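Gavero Student Robotics Program
Two-Hand Station Guide

Section 5: Setting Up the Fruit and Plate Exercise

5.1 Purpose

This section applies to teams preparing for the table round of the Balier Cup. Students operate both hands from the control desk and place two pieces of fruit on a plate, one with each hand. Section 4 (Powering On and Homing) must be completed first.

5.2 Items Required

Station with both hands mounted and homed
Fruit and plate set from the Drotovel kit
Team log sheet
Soft cloth, dry

Only the fruit supplied with the kit may be used in scored runs. Food from the cafeteria is not permitted on the table at any time.

5.3 Preparing the Table

1. Confirm that the station is in HOLD. The lamp on the control desk must be amber.
2. Wipe the tabletop and the fingertips with the dry cloth. Do not use spray cleaner on the hands.
3. Set the plate between the two hands, on the side of the table nearer the wrists.
4. Place the grapes on the left and the apple on the right. Neither item may touch the plate.
5. Step back behind the yellow floor line and tell the operator that the table is clear.

CAUTION: Keep fingers, sleeves, lanyards and long hair away from the hands whenever the lamp is green. The thumbs can close without warning if the operator releases the pedal.

5.4 Starting Position

1. Select program 27 on the control desk and press LOAD.
2. Set hand speed to 40 percent. Teams in their first season may not raise this value.
3. Press READY. The hands move to the open position, fingers raised and thumbs extended toward the center of the table.
4. Check that neither thumb is pressing on an item. A thumb may pass over the grapes - it may not push them.
5. If an item has shifted, return to HOLD before reaching in to correct it. 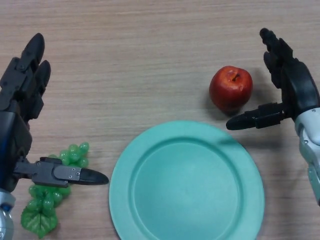 May a team use the same hand for both pieces of fruit?
Only in practice. In a scored run each hand must place one item, and a run completed with a single hand is recorded as incomplete.

5.5 Running the Exercise

1. The operator presses START. The time limit is 187 seconds.
2. The spotter watches the table and calls "hold" if an item leaves it.
3. When both items are on the plate, the operator opens the hands and presses END.
4. Enter the time and any dropped items on the log sheet.

NOTE: Log sheets dated before January use the old scoring columns and will not be accepted. Replacement sheets are kept in the Sandhu Lab office.

Revised March 2022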